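Chess sets and boards, the Fultach red and blue

I get asked for plain black and white all day long, and I stock plenty of it, but my own favorite on the shelf is the Fultach set with the red and blue pieces. Black-and-white board, red army, blue army. You look down and you know at a glance who is where, even late in a long game when everybody's tired and the pieces have wandered all over the place.

I started selling these out of the shop in Durkcombe after my niece kept mixing up the sides on my old cream and tan set (the cream had gone pretty dark, in her defense). She picked red, I got blue, and she's been beating me ever since!

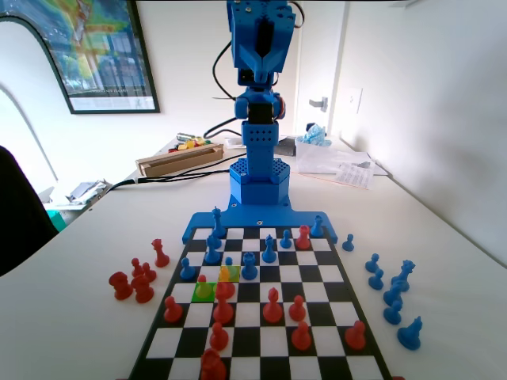

The shapes are the traditional ones, so you won't have to squint and guess. The rook has a proper castle top, and the knight and bishop look like what they are. I've had fancy theme sets in here where you couldn't tell the queen from the bishop and I sent every one of them back.

You get a full set, both colors, in a drawstring bag. Board and bag together weigh 820 grams, and the pieces add another 412, so it's fine to carry to a friend's house. Item number is 187 if you're ordering by phone. Please say the number, because we also carry the Chiriac travel set and the two have been swapped in the mail before (sorry again, Tamara Olteanu, I hope the right one got there!).

Put it on a plain light table if you can. I had mine on a striped cloth for months and my eyes were swimming. For cleaning, a damp cloth and a drop of dish soap, then dry it with something soft. No sprays.

Spare pieces: yes, I sell singles. Pawns go missing the most, always pawns, and I keep both colors in the drawer. Tell me which side you need. We got through the last batch of 600 faster than I expected and more red ones are coming from Pondis in April. Blue I have now.

Page updated 1/26/22

We use cookies to remember your basket and keep the shop running. By staying on this site you agree to our use of cookies. Accept | Read more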